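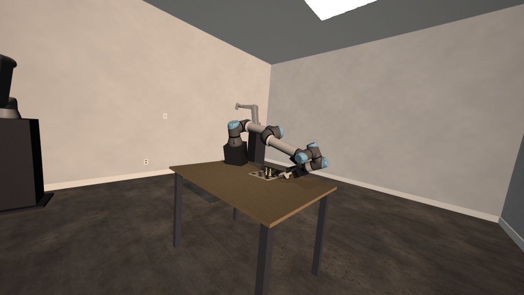

Figure 1. Wooden table with a small chessboard, simulated room.

Why People Leave the Transfer Screen: A Small Study of the Runness Wallet App

Project report, interface design course
Group members: Qistina Manurung, Viola Mazza, Xuelian Fang
Supervisor: Orathai Jitpraphai
Submitted 13 Mar 2025

1. Background

Runness is a wallet app run by Kornau, a payments firm with an office in Suva. People use it to send money, pay bills and top up phones. Kornau told us that many new users open the transfer screen, type an amount, and then close the app without sending anything. The firm did not know why. We were asked to look at the screen and suggest changes that would not require a new payment system behind it.

Our question was narrow. At what point in a transfer do people stop, and what are they looking at when they stop?

2. Method

We asked 10 students to send a test payment of 2000 points to a contact we had set up in advance. The points had no cash value. Each person used the same phone and talked out loud while doing it. Viola sat next to the person and took notes. Xuelian recorded the phone screen. After the first payment we asked for a second one of 1000 points to a contact who was not yet saved.

We did not help unless a person asked twice. Sessions were held in the Kuusisto building during lunch hours, and most of them were short.

3. The home grid
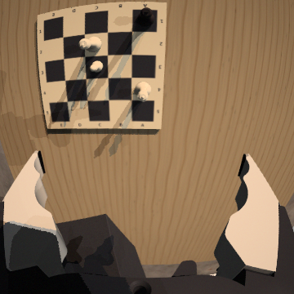 The Runness home screen puts every service in a grid of icons, and Transfer is in the second row. All the icons are the same blue and the same size. People read across the rows one at a time and several passed Transfer without seeing it. Contrast and a fixed position would help. On a five-by-five chessboard, such as the one in Figure 2, the middle square and the four corners are all dark, so the center can be found without counting along a row. The app has nothing that works as a center. We suggest moving Transfer to the middle of the top row and giving it a darker background, with the less used services on a second page.

The icon itself was also a problem. It is a pair of arrows, and two people took it for currency exchange. A text label in a larger size fixed this in our paper version.

4. The amount and fee step

After the amount is entered, the app shows the fee on a separate page. This is where most people slowed down. They went back to check the amount, and going back clears the field. One person typed 2000 again, saw the fee page again, and went back again. Fitriani Goh, who tested our paper version later, said she wanted to see "what I send and what it costs me" on one page.

We drew a version with the amount, the fee and the total in one column. The back button keeps what was typed. We think this is the most useful change in the report and it should be cheap to make.

5. Pop-up messages 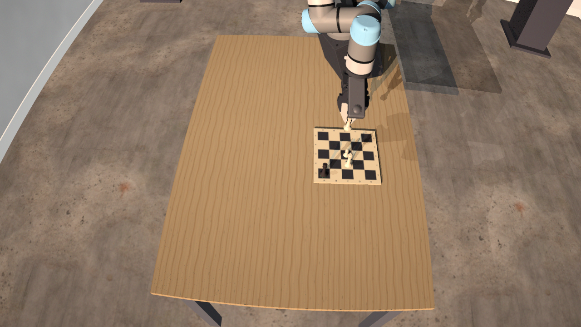
Three different messages can slide over the transfer screen: a promotion, a security reminder and a request to rate the app. Each one covers part of the balance and stays until it is closed. The part of the balance that remains in view is dimmed. In Figure 3 the arm over the table puts several squares of the chessboard partly in shade, and the dimmed balance has the same fault: the information is in its place but takes more effort to read. In the sessions, people closed the messages without reading them, including the security one. We suggest holding the promotion and the rating request until after the payment is confirmed, and showing the security reminder as a line of text under the total.

6. Limits

All our testers were students and all of them already used some kind of payment app. We tested with points, so nobody was worried about losing money. The paper version was tested with fewer people than the real app, and paper does not show loading times.

7. Next steps

Kornau has agreed to look at the single-page layout in April. Qistina is building a clickable version of it for that meeting. If there is time we will repeat the second task, where the contact is not saved, as our notes on that part are thin.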